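Chapter 5
Water and the Growth of Small Towns

Before a town can have a market, a school or a mill, it must have water. This sounds simple, but the history of many places shows how difficult it was to bring clean water to people's doors. In this chapter we study three towns - Irkach, Lekota and Givcombe - and ask how each of them solved the problem.

Irkach stands on dry, high ground. Its first families carried water uphill from the river in jars, and a household could lose half of the morning to this work. When the first deep well was opened, the town had 206 inhabitants. Two generations later it had 2,362, and the old well could no longer serve them all.

Lekota had the opposite difficulty. Water was everywhere, but it was often dirty, and in September, when the river was low, many people became sick. The town council finally paid for a stone channel from the hills, 14 kilometers long. Ruben Koster, who wrote the first history of the town, called it "the street that nobody walks on."

Givcombe took longer than the others, and its case is treated in the last section.

While you read, pay attention to who paid for the work and who used the water first. These were not always the same people. Keep also a list of the new words, such as aquifer, cistern and sluice - you will need them for the exercises at the end of the chapter.

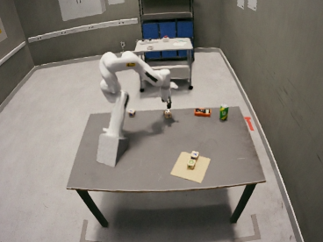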